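Small Cells and Benchtop Arms > Setup and Maintenance
Thread: Pusher tip drifts left after a couple hundred moves

telmo_i
October 23, 2023

The cell is one arm on a perforated metal table, a maple board on top, and a long round pusher on the wrist where a sensible person would have put a gripper. It shoves little colored blocks into groups. My employer pays me for this and I have stopped asking questions.

Trouble is, after up to 200 moves the tip is landing a hair to the left of where it thinks it is. Re-home it and all is forgiven until the next batch. I've swapped the cable, cleaned the collar, and said some things to the controller that I won't repeat. Controller is a Curau, old firmware, the one where the manual is mostly apologies.

I stopped it partway through a run this morning so I could look at where everything had got to. 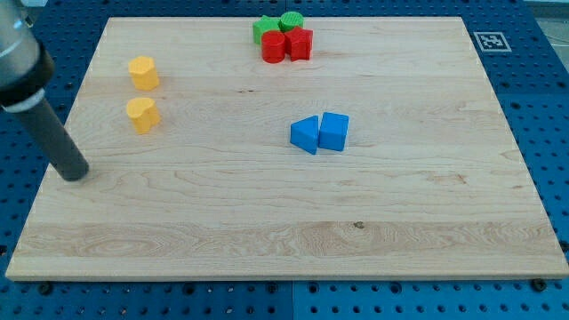
The tip height I'm happy with. I set it with a feeler gauge at both ends of the board and it comes back to the same number, so please don't all tell me to check the tip height.

covadonga_u
Have you checked the tip height?

telmo_i
Thank you, Covadonga.

covadonga_u
I'm only half kidding. You set it at both ends, fine. What about the middle? Maple moves when the heating comes on. Ours grew a hump in September and the pusher was rubbing on it every pass. Side load on a tube that long and you get exactly your symptom. Put a straightedge across the grain, then with it.

garrido_bench
Disagree. If it were rubbing you'd see a line on the wood, and it would go wrong at the same spot on the board every time, not after a pile of moves. Anything that builds up over a run and goes away with a re-home is something slipping. My money is on the clamp screws in the collar. Put a paint mark across the joint between collar and tube, run it till it drifts, look at the mark. Costs you a dab of nail polish.

covadonga_u
And a re-home fixes a slipped clamp how? The arm has no idea where the tube is. It homes on its own joints. If the tube slid in the collar it would stay slid.

garrido_bench
Huh. Fair. I'd still mark it.

jovano_fan
Just buy the Jovano wrist, it has a key and a slot so the tube can't turn.

telmo_i
The Jovano wrist costs more than my car. To be fair, so do some bicycles.

c_mateos
Two separate things are getting mixed up here. How do you know it's left? Are you reading it off the camera or off the board?

telmo_i
Camera. It compares against the marker on the table, past the back corner of the board.

c_mateos
One marker?

telmo_i
One that it uses.

c_mateos
Then before anybody buys a wrist, go measure it with something dumb. Scribe a cross on a bit of masking tape, send the tip to it cold, run your batch, send it back, and look with your own eyes. If the tip is on the cross and the camera says it isn't, your arm is innocent. Does your homing routine also redo the camera offset? The stock Curau script does, unless somebody took it out.

telmo_i
It does. I had been thinking of that as a feature.

garrido_bench
Paint mark AND tape. Same run. Then we're both happy.

covadonga_u
And the straightedge.

telmo_i
OK, did all three, with Ezequiel on the stop button because he enjoys it.

Straightedge: flat enough with the grain. Across it I can get a thin bit of light under, but no rub line anywhere. Paint mark: hasn't budged. Tape: tip came back dead on the cross while the screen insisted it was off to the left. So the camera it is. One of the 2 screws on its bracket turned under my fingers. Under my fingers! I tightened that bracket myself and signed the sheet.

c_mateos
Thread locker, the weak kind. And calibrate again after you tighten it, not before.

garrido_bench
For the record the paint mark was still a good idea.

covadonga_u
For the record that board has light under it.

telmo_i
Tightened, calibrated, and it's 645 moves in without a complaint. I'll plane the board when the heating has been on a few weeks. Leaving the nail polish where it is. It's coral.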